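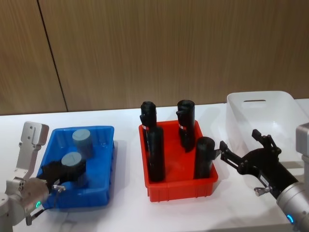
Last spring I started keeping a list of every chore in my house and every repetitive job in the parts room at work, with a yes, no or partly beside each one for whether a machine could take it over. The list is mostly "partly." I've been trying to work out what that word covers, and bin sorting is the cleanest case I have, so this post is about bin sorting.

The parts room belongs to Besmont, where I maintain the inventory software and do not touch the hardware. We carry 937 stock codes. A human picker moves things from mixed returns bins into their proper bins for a good part of each shift. At home the same job is called putting away the groceries, or emptying a toy box, or finding lids.

On paper this should be solved. The motion is pick, lift, move, lower, release. Industrial arms have done that for decades with parts in fixed trays. Take away the fixed tray and the problem changes character.

## Where the difficulty sits

Take tall black cylinders, standing upright in a bin with walls. I count four separate problems before the arm has moved anything:

1. Matte black surfaces return little light, and depth sensors tend to produce holes or noise on them.
2. The cylinders stand near each other, so the one in front hides part of the one behind. The software has to infer a full shape from a partial one.
3. The bin wall limits the approach. A finger has to come over the rim or down inside it, and the gap on the wall side may be narrower than the finger.
4. A tall object on a small base falls over when nudged. Once it falls, the planned grasp is void.

A person handles item 4 by catching the thing, or by picking it up from wherever it landed. Most people would not remember doing either one.

Squat cylinders are easier. They have a low center of gravity and a flat top, and light gray is kind to a camera. If I were setting a price on automation by the object, I would charge very little for short, pale and stable.

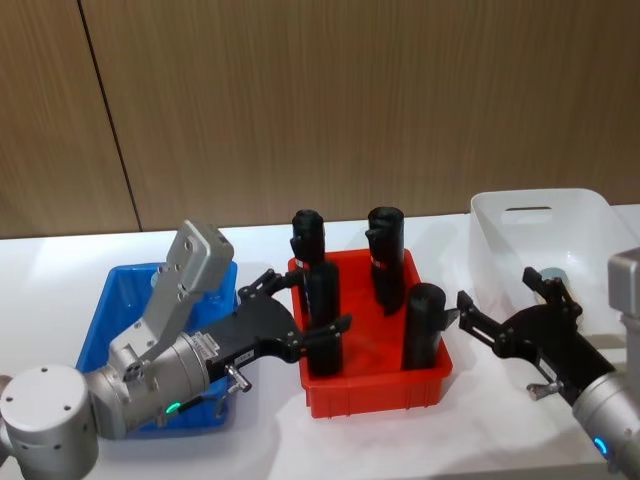
## Two arms do not halve the time

The intuition is that two arms should work twice as fast. They share a workspace, though, and every bin that both can reach is a place they can collide. The simplest scheduler locks the shared bin, lets one arm in, and makes the other wait. That gives you two arms and the throughput of one and a bit.

Perihan Türkmen, who ran the pilot cell at our Kisville site in January, logged 3,000 transfers with the lock turned on and then wrote a finer version that reserved volumes of space instead of whole bins. Her notes are more useful than any vendor sheet I have read. The gain was real for objects on opposite sides of a bin and close to zero for neighbors. She also found that the order of picks mattered more than arm speed. Taking the outer object first opens room for the next grasp. Taking the inner one first means reaching over everything else.

People do this ordering without planning it. Watch someone unload a dishwasher rack.

Where two arms do help is handing off. An object starts on the left, belongs on the right, and the left arm's reach ends somewhere in the middle. It can be set down halfway and picked up again by the other side. Setting down upright is its own skill, and a slow one. Release too high and the part tips. Release too low and you are pressing it into the table.
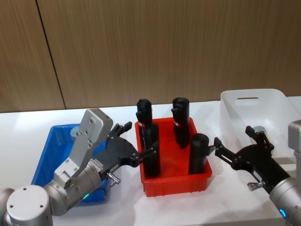
## What "partly" means on my list

I now use three conditions for the word:

- The machine can do the motion on a good day with known objects.
- Someone has to set the bins within reach and keep them there.
- Someone has to be near enough to fix a tipped part.

By that standard, sorting returns is "partly," and so is clearing a table into tubs. Folding sheets stays at "no." Vacuuming is the only household "yes," and I had to move a lamp cord for it.

Wilson Escobar, on the purchasing side, wants a failure rate I can defend. My working figure for the parts room is one intervention per 100 picks before the cell pays for the floor space. At home I would want it far lower, since the person intervening is me and I am not on shift.

Next entry covers grippers. I have a Jekik parallel unit on loan and a Zariņš suction cup that dislikes anything ribbed. The spreadsheet is at row 465, and I still have to go back and redo the kitchen section, where I marked "load dishwasher" twice with different answers.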